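Keeping the plates in use: a talk with Elfriede Reuter

Rüdiger Harms
19 December 2025

Elfriede Reuter started selling second-hand tableware in 2000, from two shelves at the back of her brother's hardware shop in Dukstead. The shelves went long ago. She now rents the whole ground floor of the old dairy on Rothe Street, where the stock runs from single saucers to full dinner services.

I asked her first how people choose. "By colour, nearly always," she said. "They come in with a photo of the kitchen wall on their phone. I ask what they eat. If you eat soup four nights a week, you don't want a flat plate, whatever the colour."

Most of what she sells comes from house clearances. The Detine pottery closed before she began trading, and its everyday ware still turns up in the villages up the valley, often wrapped in newspaper and never used. Families were given a set at a wedding and kept it for best. Reuter thinks this was a mistake. "A plate in a cupboard gets chipped too. Someone reaches over it for the gravy boat and that's that."

She keeps a paper stock book and gives every pattern a number. The last one she entered was 512, a blue leaf border she has yet to identify. She wrote to the Flollwood museum in July and is still waiting for an answer. She doesn't mind. "They have one person for ceramics, and clocks as well."

We talked for some time about crazing, the fine cracks that appear in old glaze. Customers ask her whether it is safe. Her advice is to keep crazed pieces for dry food such as bread or biscuits, and to keep them out of the microwave. She won't sell a plate with a crack that runs through the body. To check, she balances it on her fingertips and taps the rim with a pencil. A sound plate rings and a cracked one gives a dull knock.

She has no dishwasher at home and is wary of them for anything with gilding or colour painted over the glaze. Underglaze patterns do better -- she has washed the same six at the sink for years, but she has seen others come through a machine well enough.

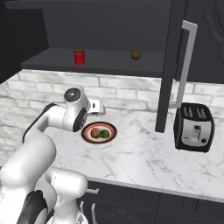
Matching a broken set is the job that takes up most of her week. People send her a pattern and a diameter, and the diameter is often wrong. "They measure the flat bit in the middle," she said. "I need it from edge to edge, across the widest part." She also asks for a picture of the back, with the maker's mark if there is one.

Prices have fallen for large services, she told me, and risen for bowls. Few of her younger customers have room for twelve of anything. She will split a set if asked, though she puts it off for a month in case a buyer comes along for the lot.

Has she got a matching set at home herself? "No. I've got six plates from one pattern and the rest are whatever I couldn't sell."

The shop is open most mornings, and she takes matching requests by post or over the counter.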